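Hilo sobre cómo hice una maleta de 10 kilos para tres semanas y lo que aprendí vendiendo la mitad del armario por el camino. Va largo, aviso 🧵

Todo empezó en julio, cuando me confirmaron el traslado a Barrientos. Piso pequeño, armario minúsculo y yo con ropa desde la universidad. Ropa que ni me ponía, ojo, ropa que simplemente mudaba conmigo de casa en casa.

Pedí presupuesto a dos empresas de mudanzas. Stovon me pedía 600 euros y la otra, Jastham, 492 si lo dejaba todo ya en cajas. Por ese dinero me compro medio armario nuevo, pensé. Y ahí me entró la vena de vender.

Primera lección: las fotos lo son todo. Subí un abrigo fotografiado de noche con la luz del pasillo y en una semana no lo miró ni mi madre. Lo repetí por la mañana, al lado de la ventana, y tuve tres mensajes antes de comer!!

Segunda lección: poned las medidas. Todas. De axila a axila, largo total, manga. La talla no dice nada, tengo una M que me queda de camisón y otra M que no me pasa de los hombros. Desde que pongo centímetros me preguntan la mitad.

Tercera: el precio. Yo empezaba siempre demasiado alto por cariño (error). La gente no paga tu cariño. Miro a cuánto está lo parecido, pongo un pelín más y dejo margen para el regateo, que regatear van a regatear igual.
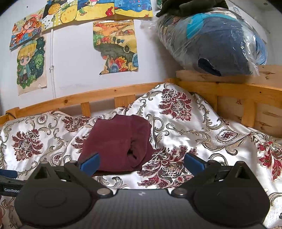

El granate, doblado encima de la cama. Y la colcha de flores no se vende, que os conozco 😂

Sigo. Lo de los mensajes merece capítulo aparte. "Último precio?" sin hola ni nada. "Me lo cambias por una freidora?" Una persona me tuvo dos días decidiendo un cinturón de tres euros y luego me dijo que era para su perro (??)

Para los envíos: guardad las bolsas de todo lo que compréis por internet. Dadles la vuelta, cinta buena y listo. Yo me gasté un dineral en sobres acolchados la primera semana y me sobraron casi todos, ahí están en un cajón.

Lo que mejor se vende, en mi experiencia: vaqueros, chaquetas y cualquier cosa de niño. Lo que peor: zapatos con algo de uso y vestidos de boda ajena. Tengo uno verde que creo que se va a venir a Barrientos conmigo en contra de mi voluntad.

Cuentas, que sé que es lo que queréis: llevo sacados 160 euros netos. Quitando envíos y los famosos sobres. No me voy a jubilar, pero me paga la fianza del trastero y aún sobra para una cena.

Lo que no se vendió en dos semanas lo doné. Pasado ese plazo, bolsa y a la puerta, sin volver a abrirla. La única vez que la abrí rescaté un jersey con agujeros, así que ya sabéis.

Y la maleta, que me lío: enrollar camisetas, doblar lo grueso, zapatos en los laterales con los calcetines dentro. Báscula de equipaje SIEMPRE. En Clarnuron, la tienda de debajo de casa, las tenían de oferta y pillé la última.

Me queda decidir qué hago con los libros, que pesan 70 kilos entre todos y de esos no pienso vender ni uno. Si alguien ha mandado cajas de libros por correo y sabe qué tarifa sale mejor, que me lo cuente por aquí, que leo todo 🙏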